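Start Blog Archiv Über mich Kontakt

2025-06-26 von Kálmán Kelemen
Lesezeit: 2 Minuten

Mietvertrag gekündigt, Schreibtisch behalten

Seit September arbeite ich nicht mehr im Gemeinschaftsbüro Sidska, sondern zu Hause. Der Platz dort kostete zuletzt 443 Euro im Monat, Kaffee extra. Dafür gab es einen Tisch am Gang, ein Schließfach und einen Drucker, der nur einseitig druckte.

Die Umstellung war mühsamer als gedacht. In den ersten Wochen saß ich am Küchentisch und räumte vor jedem Essen alles weg. Danach habe ich die Abstellkammer ausgeräumt, gestrichen und eine Steckdosenleiste an die Wand geschraubt. Der Raum misst 9 Quadratmeter. Für einen Tisch, ein Regal und einen Stuhl reicht das.

Den Stuhl habe ich gebraucht bei Wandska gekauft. Die Rückenlehne lässt sich feststellen, die Armlehnen wackeln etwas. Beim Tisch wollte ich zuerst eine Holzplatte, habe mich dann aber für Weiß entschieden. Der Raum ist dunkel, und mit heller Platte komme ich nachmittags länger ohne Lampe aus. Flecken sieht man allerdings sofort.

Feste Zeiten musste ich mir erst angewöhnen. Ich fange um 9 Uhr an und mache mittags zwei Stunden Pause, in denen das Telefon in der Küche liegt. Abends schließe ich die Tür.

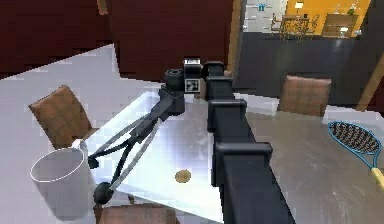
Somogyi schrieb mir dazu, ihm habe zu Hause vor allem der Weg zur Arbeit gefehlt, er gehe deshalb jeden Morgen einmal um den Block, bevor er sich hinsetzt. Das habe ich übernommen, bei Regen lasse ich es aus.

Offen ist noch die Heizung. Der Heizkörper in der Kammer wird nur oben warm, und entlüftet habe ich ihn schon zweimal.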